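Section 5: Oiling and Caring for Your Tudau Table Top

Welcome back! By now your table should be standing on its own legs (if it isn't, please go back to Section 4 and come see us again when the bolts are snug). This section covers the first oiling, the everyday cleaning, and what to do when somebody puts a hot mug down without thinking. Set aside an afternoon for the first part. The work itself is short and rather pleasant, but there is a good deal of waiting in between.

Square tops in a light wood

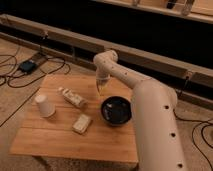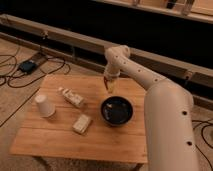 What you will need

Inskip Table Oil, one small can (packed in the box with the hardware)
Two or three clean cotton cloths, old T-shirts being perfect
The gray sanding pad from the hardware bag
A drop cloth or some flattened cardboard for the floor
Thin gloves, if your skin is fussy about oils
A metal bucket with a little water in it, for the used cloths

CAUTION: Cloths soaked in oil can heat up and catch fire all by themselves when they are left crumpled in a heap. Please take this seriously, even if you have oiled furniture for years and never had any trouble. Drop each used cloth into the bucket of water as you finish with it, then spread them flat outdoors to dry before you throw them away.

5.1 The first oiling

1. Open a window. The smell is mild and a bit nutty, but it does hang around, and you will be glad of the fresh air by evening.

2. Cover the floor under and around the table. Oil comes out of carpet about as well as you would expect. If you can carry the table to the garage or the porch, so much the better, but stay out of direct sun, which makes the oil turn tacky before you have had a chance to wipe it.

3. Wipe the top with a barely damp cloth and let it dry completely. This raises the grain a little, so the wood will feel slightly fuzzy under your hand. That is what we want at this stage.

4. Go over the top lightly with the gray pad, always following the direction of the grain. Light really does mean light here – the weight of your hand is plenty. Wipe off the dust with a dry cloth.

5. Shake the can, open it, and pour a puddle the size of a silver dollar near the middle of the table. Spread it outward in long strokes until the wood stops drinking it in. Pour a little more as you go, and don't forget the edges.

6. Wait 19 minutes. Colin Hollis, who wrote the first version of this guide at our workbench, was very particular about that number, and over the years we have all gotten into the habit of setting a kitchen timer for it.

7. Take a fresh cloth and wipe off everything that hasn't soaked in. Wipe until you are sure you are done, then go around once more. Oil left sitting on the surface dries into sticky patches, and sticky patches are the reason for most of the letters we get.

8. Leave the table alone for 9 hours, then repeat steps 5 through 7. The second coat takes much less oil than the first.

NOTE: If your table is the Pisard (the one with the extension leaf), oil the leaf at the same time as the main top, even if you plan to keep it in the closet until the holidays. A leaf that is oiled in January to match a table oiled in summer will be noticeably paler, and it takes a long while to catch up.

NOTE: Do the underside too. One thin coat is enough and it needn't be pretty. A top that is sealed on one face only can cup as the weather changes.

5.2 The first five days

The top will feel dry the next morning, but the oil is still hardening down in the wood. You can eat at the table, gently, with placemats. Hold off on tablecloths, and on vinyl ones especially, until the five days are up. Try not to leave standing water, potted plants, or newspaper on it during this time. Newsprint in particular likes to leave its headlines behind.

Room temperature matters more than people think. We suggest keeping the room no warmer than 78 degrees while the oil cures, and keeping the table well back from heating vents and radiators.

5.3 Everyday cleaning

For crumbs and ordinary spills, use a soft cloth wrung out in warm water, followed by a dry one. A drop of plain dish soap is fine for greasy spots. Please skip spray polishes, anything with bleach or ammonia, and those scrubby green sponges.

5.4 Marks and rings

White rings come from moisture and heat, and they often fade within a day or two, so give them a chance before doing anything at all. If the ring is still there:

1. Rub the spot with the gray pad and a few drops of oil, along the grain.
2. Feather out a few inches past the mark so there is no hard edge.
3. Wait, wipe, and leave overnight.

Dark marks are a different story and usually mean water has met iron, from a can or a cast-iron pan. These need a wood bleach, and we would rather you wrote to Trevor Dunmore at our repair desk before trying it. He will want a photo in daylight and the model name, Pisard or Usedier, from the label under the top.

5.5 When to oil again

Sprinkle a few drops of water on the part of the table that gets the most use. If they bead up, you have nothing to do. If they soak in and leave a dark spot, it is time for another thin coat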